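Putier everyday plates, mixed colors
Kitchen & table > Plates and cups 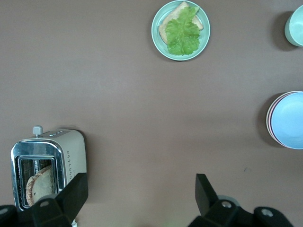
Photo: Ashraful Khan for Mirkbridge

I eat lunch at my desk most days, and these are the plates I reach for. Mine is usually the mint green one, with bread and a big leaf of lettuce on it, and whatever's left in the fridge if I'm feeling fancy (I'm rarely feeling fancy).

We've carried the Putier plates since April and I keep reordering them, mostly for the colors. They're soft and a bit milky, the kind you can mix up without thinking about it. There's the mint, a light sky blue, a pale pink and an off-white, and I love how they look piled up with the edges showing! The rim comes up just a little, enough to catch crumbs, and the plates still stack low in the cupboard.

Stellan Åberg, who packs our orders, wanted me to mention the size. It's a lunch plate. A sandwich fits with room for a pickle, but if you're serving a roast to hungry people you'll want the bigger Vachon plates instead. I use the Putier ones for toast, cake, cut fruit, and as a lid on a bowl of leftovers.

Buying
Sold one at a time, so pick your own mix, or leave a note saying "surprise me" and Stellan will choose (he leans heavily toward blue, be warned). Orders over $50 ship free. We had some 200 in the last delivery and the pink is getting low.

Care
I put mine on the top rack and they've been fine. Skip the scouring pads, please, they'll dull the shine on the rim.

Cups
Pale green cups are on the cups page. The green is close to the mint plate, though I wouldn't promise a perfect match.

Pickup
You can collect from the Hireseck shop from 2 in the afternoon, and on Thursday we stay open late. Ring the bell if the front looks dark, I'm probably in the back having lunch.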